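Sorting out the odd bits of plastic pipe

I have been meaning to write this one up since January, when the waste under our utility room sink had to come out and I found I had kept every offcut of white pipe from the last two jobs. If you are anything like me you can't bear to throw away a good length of PVC, and so it all goes behind the boiler, where it falls over every time you reach for the mop. A wet afternoon and a cup of tea will see most of it put right, and I do enjoy this sort of pottering!

Put a sheet down first

I used to work straight on the bench, and I was forever hunting for little rubber rings in the sawdust. Now I spread out a big sheet of black plastic, the shiny sort sold for the garden. White pipe shows up beautifully against it, and so does anything small that drops off the end of a fitting. Don't fuss about the creases from where it was folded, they do no harm, although I like to smooth down the bit nearest me. When you've finished, gather up the corners and carry the whole lot outside for a shake.

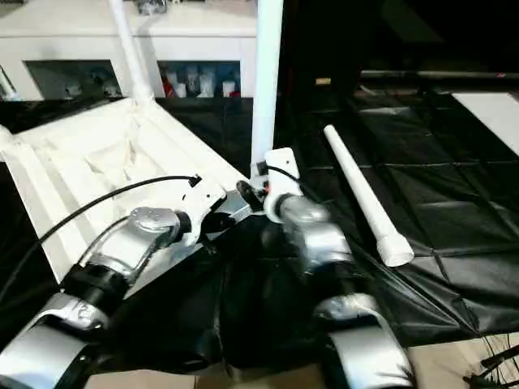 Long pieces and short pieces

Pull everything out and lay the long pieces to one side. Anything shorter than 16 cm I put in a bucket, and I am strict with myself about it (well, fairly strict). A pipe with a coupling or a cap still on the end should be tried with a gentle twist. If it comes away, good, keep the fitting separately in an old ice cream tub. If it has been glued then leave it be, or saw it off square a little way along and keep the plain part. My longest piece came to 173 cm and I've since used it to prop the washing line.

Write the diameter on each one in pencil, near the end. Felt tip looks smarter but it rubs off on your hands, and then on the door frame, and then you are in trouble with the rest of the household.

Giving them a wash

Warm water, a squirt of washing-up liquid and a bottle brush tied to a garden cane will get through most lengths. For the scaly ring you get near the sink end I use Lobo paste on an old sock, left on while I have my tea and then rinsed off. A scouring pad does scratch, and the scratches hold dirt afterwards, so go easy. Stand the pipes upright in the bath or the shower to drain overnight.

Where to keep them

Mine live upright in a tall Codard bin, 62 cm high, with a brick in the bottom so that it can't tip. Up to 16 lengths will go in before it gets silly. Flat panels and big moulded pieces are happier slid behind, against the wall, with a bit of cardboard between them. The tub of fittings sits on the shelf above, with the rubber rings in a jam jar of their own, and a dab of silicone grease in with them stops them going stiff over the winter.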